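Getting a Volunteer Build Day Kitchen Running Smoothly

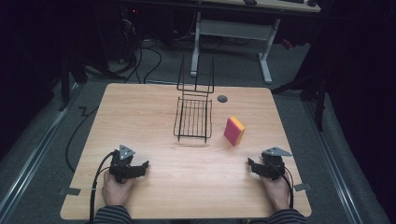 Vol. 5, No. 2

Feeding a crew on a build weekend is one of my favourite jobs, and I'd take it over a nail gun any day! Most of these tips came out of our February build at Carley, where we had a borrowed hall kitchen and a lot of hungry people in dusty boots.

Sort the water first. Fill your drink containers the night before and park them in the shade near the work, well away from the saw bench. People won't walk 100 metres for a drink when they're halfway up a wall, so take it to them.

Label everything with masking tape and a fat marker. Mugs, lunch boxes, hats, the lot. Dougal McIver puts tape on the handle of his mug and again on the base, and he's never lost one yet.

Set up hand washing outside the door - a tub, a pump bottle of soap and a roll of paper towel on a bit of string. Plaster dust gets into the butter otherwise. Ask me how I know!

Washing up goes much faster with a scraping bucket beside the sink. Scrape, rinse, wash, then rack it. Glasses go first while the water's clean, greasy trays last. Change the water as soon as it looks grey, even if there are only a few plates to go.

For lunch, go with rolls and let people fill their own. Slice tomatoes at the last minute and lay them on a tea towel so they don't turn everything soggy. Agnes Moffat's zucchini slice is brilliant cold and can be eaten with one hand (she bakes it in a lamington tin, 70 minutes in her slow old oven, so check yours much earlier).

Keep tools out of the kitchen. We hung a row of hooks on the verandah at Gourlay for tool belts and it made a huge difference to the benches.

Paint brushes need their own bucket too. Never the kitchen sink, please, even for water-based colours.

At pack-up, wipe out the eskies and leave the lids open overnight. Leftover bread freezes beautifully, and Flynn Partington will happily take the crusts for his chooks.

Got a tip from your own build? Send it in and we'll try it on the next one.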